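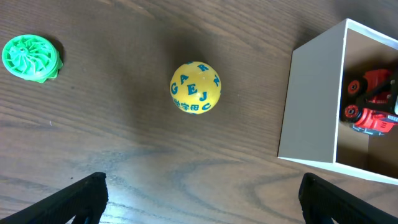 Green disc, yellow ball, red toy vehicle in its box. Skernmont reuse shed open day.

June 20, 2019

Quick write-up before I forget it all. Went out to the Skernmont transfer station for the open day, the one that's been on the council noticeboard for ages. Cold. Proper cold, wind straight off the paddocks, and the sausage sizzle had a queue back to the weighbridge by the time we parked.

Tour first. You get a hi-vis vest and a laminated map and off you go in a group, ours was mostly retirees and one very keen scout troop. Weighbridge, then the green waste, then up the ramp to look down into the pit. Smell not as bad as expected. The pit takes everything that comes in by ute and trailer from here to Privanwood, and our guide reckoned a good third of it could of gone in the shed instead if people stopped there first. The shed is on the left BEFORE the weighbridge, dropping off there is free. I've lived here nine years and had been driving straight past it.

Mattresses are the big headache. 700 of them last year. They go on a truck to Barredo, where the springs get pulled and the foam gets shredded for carpet underlay. Green waste goes to Barredo too, comes back as mulch, $34 a trailer load. Bit steep I thought but the bloke behind me bought two.

Then the e-waste cage, which was mostly printers. Printers and more printers. Old tellies in one corner. Batteries have to come out before you hand anything over, loose ones go in the yellow drum at the gate, and please not in your kerbside bin, they had a truck fire over it in November and the driver had to dump the whole load on the road.

The shed itself is the best part. Bigger than it looks from outside. Doors and windows along the back wall, timber racked by length, a whole aisle of crockery. Toys, books, sporting gear up the front. Pricing is a bit all over the place, most small stuff is a gold coin, furniture is marked. I got a set of 4 dining chairs that need regluing and a cast iron pan. They want to keep around 1000 items a month out of the pit and said they're getting close in the warmer months, slower over winter.

What they don't want: car seats, bike helmets, anything with a cut cord, prams without a working brake. Encyclopedias, please no more encyclopedias. Jigsaws only if you've done it and know it's all there.
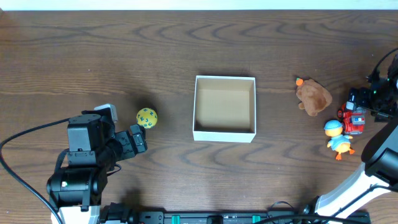

Reader comment: Worth knowing the Rarnitz tip shop takes paint and Skernmont doesn't. I drove a boot full of half tins out to Skernmont and had to bring the lot home again. Rarnitz also does eftpos with no minimum.

Good to know, thanks, will add the paint thing to the list. Skernmont is cash only under ten dollars, forgot to say. Shed is open mornings only untill the clocks change, gate shuts at noon and they do mean noon. Parking is on the gravel, not the verge.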